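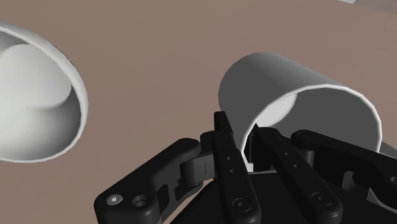

Sim grasping: policy learns to hook the cup by the inside instead of wrapping round it. Is this a real result or am I fooling myself?

posted by wornitz_lab_rat

Hi all. Writing this fast, draft goes to my supervisor Sunday.

I'm training a multi-fingered hand in simulation to pick up plain white cups off a table. Cups get dropped in at random so plenty of them end up on their sides. Reward is simple: lift the cup, keep it up, small penalty for hitting the table. No reward for any particular grasp.

What I expected was a wrap round the outside, thumb one side, fingers the other. What I get with cups on their side, if the mouth faces the hand, is one of the middle fingers going in through the opening, its neighbour staying at the rim, thumb and outer finger coming in low on either side. Then it closes and lifts. Over 573 test drops this is what it does most of the time when the mouth is towards it. When the base is towards it, it goes for the outside and does a lot worse.

My questions:

Is "inside finger" a known thing in the literature? I want to call it a strategy but don't want to get laughed at.

How do I show it's not just the simulator being kind to me? Thin cup walls, contact between a fingertip and a curved inner surface, I don't fully trust it.

I only trained 3 seeds. Two do it, one doesn't. Enough?

Using the Grisia simulator with default contact settings. Cup is a mesh, hand is a mesh, table is flat and boring. Can post the config if it helps.

Ermanno Donati

Taking these in a different order.

Seeds first. Three isn't enough for the claim you want to make. Two out of three tells you the behaviour can appear, that's all. Run 7 more if you can afford it, and decide before you look what counts as an inside grasp. I'd use something dull: at the moment of lift, is any fingertip past the plane of the rim, yes or no. Don't sort clips by eye. I did that on my Prultdale work and had to redo the lot when a second person sorted them differently.

Contact. Check how your cup collides, not how it's drawn. A lot of simulators replace a mesh with its convex hull unless told otherwise, and then the cup is solid as far as the physics is concerned. If yours was a hull the finger couldn't get in at all, so you probably have a decomposition into convex pieces. Fine, but look at the gaps between the pieces. A fingertip can wedge in a seam that isn't there on a real cup, and you get a beautiful grip out of nothing. Turn on the collision view and watch a lift in slow motion. Then:

– vary wall thickness
– vary friction, go lower than feels sensible
– halve the timestep and replay the same policy, no retraining
– log how deep the fingertip sinks into the wall at the peak

If the grasp dies when you halve the timestep, you have your answer and it's a sad one. If it survives all of them I'd believe it.

On the name. Grasping a hollow thing by its wall, part of the hand inside and part outside, is well known, people do it with mugs and so do two-finger grippers. So don't claim you discovered it. What may be worth writing up is that it came out of a plain lift reward, and that it depends on which way the mouth points. Plot success against the angle between the mouth and the palm. One figure, would carry the paper on its own.

barajas_and_sons

had same thing with bowls. mine was cheating, friction was set way to high and the finger just stuck to the wall like glue. lowered it and it went back to scooping. check that first before you do anyting else

also why not try a real cup

tinplate9

Don't agree that you need more seeds before anything else, fix the physics first or you'll burn the compute twice. Otherwise what Ermanno said.

One extra: what happens with a second cup nearby? Mine used to pick whichever was closest to the palm and ignore the orientation, so "prefers open mouths" was really "prefers near cups". Balance your drops or split the results by distance.

Comments

wornitz_lab_rat: Timestep test done on 9 saved lifts, most still hold, a couple slip at the top. Running low friction overnight. Collision view was an eye opener – there IS a seam near the base, but the finger doesn't reach it as far as I can tell.

Ermanno Donati: Log the contact points, don't trust "as far as I can tell".

wornitz_lab_rat: fair. will do

tinplate9: And the distance split?

wornitz_lab_rat: Not yet, after the seeds. No real hand here till June so no real cup either, sorry barajas

barajas_and_sons: ok but friction

mossgrove: Please post the angle plot when you have it, got the same problem with plant pots.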